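The robot training desk at Pandamov used to be the parts counter, and it still has the bell. Ring it and someone will come out, pull off a headset and explain, with great politeness, that the room they were just in does not exist.

The desk's lead operator moved over from packing in June. The job is teaching robot arms to handle small things in a simulated house before anyone lets them near the real shelves at Pestel, the firm's biggest customer. "My mother thinks I play video games," the operator says. "I've stopped arguing. I get paid, and I get a chair."

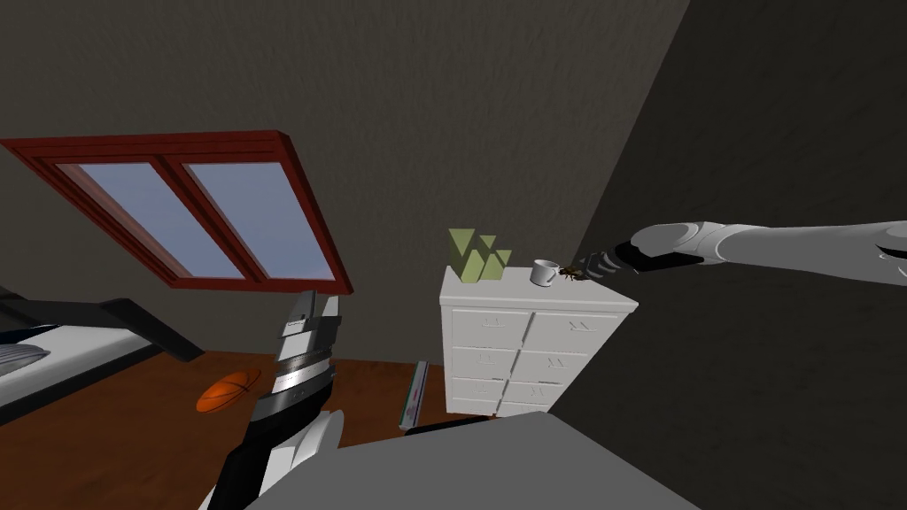
Pandamov Simulation and Handling Group

The mug is where new operators begin. It has a handle, it sits at a decent height, and it forgives. "You can miss a mug 80 times and still have your pride," the operator says. "In packing, if I missed one, there was a broom."

Then comes the bee. Opinions differ on who put a honeybee the size of a paperback into the object library. The operator's theory is that somebody wanted wings and legs, all the awkward thin parts that customers never mention until the contract is signed.

"I've had 1326 tries on the bee," the operator says. "The system keeps the number. I didn't ask it to."

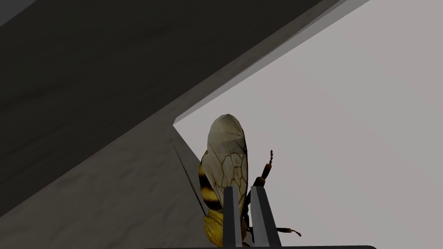 Source: Pandamov simulation archive

What has changed for the people on the floor depends on where they stand. Two packing lines now run on Kuster arms, and the night shift has shrunk. No one was laid off, though several people were "invited to consider" the training desk, a phrase the operator repeats with visible enjoyment.

"I considered it for nearly 100 seconds," the operator says. "My knees had already voted."

The knees are better. The eyes are worse. A day used to be measured in pallets, which you could at least walk around and admire.

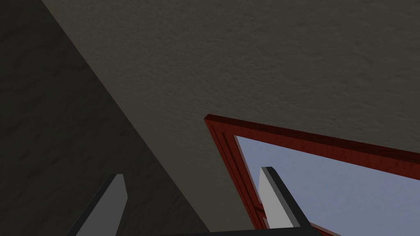 These days it is measured in attempts, and a good afternoon looks much the same as a bad one until the report arrives. The operator misses the radio, and the arguments about the radio. Lunch is quieter too, with half the old table on a different schedule and the other half wanting to know whether the arms are coming for them next.

"I tell them I've seen the arms work," the operator says. "They should finish their sandwiches."

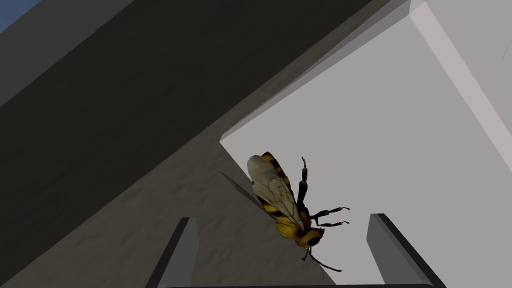
Maruyama takes a less cheerful view, saying that the jokes will last exactly as long as the training desk does, and that people who teach a machine their own job ought to get something in writing first.

The operator has heard this before and doesn't entirely disagree. There is a letter, as it happens, promising a place back in packing if the desk closes. It is taped inside a locker, next to the old work gloves.

"I read it some mornings," the operator says. "Then I go back in and do the bee."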